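My jigsaw summer, September 2024 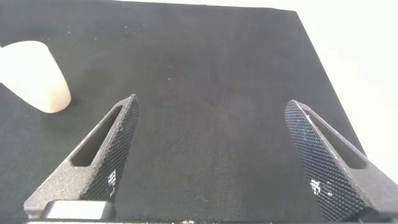 Black fabric, with a few specks of lint or dust.

I finished the Bastura harbor puzzle last night, all 1,000 pieces of it! I'd been stuck on the sky since January, and then 27 pieces went in before my tea was ready – what a feeling. The Corkolell cut is wonderfully odd, with knobs shaped like little boots. Next up is the Clirnitz night market, and I'm already sorting edges. If you've done it, please tell me the lanterns get easier after the first 2 rows.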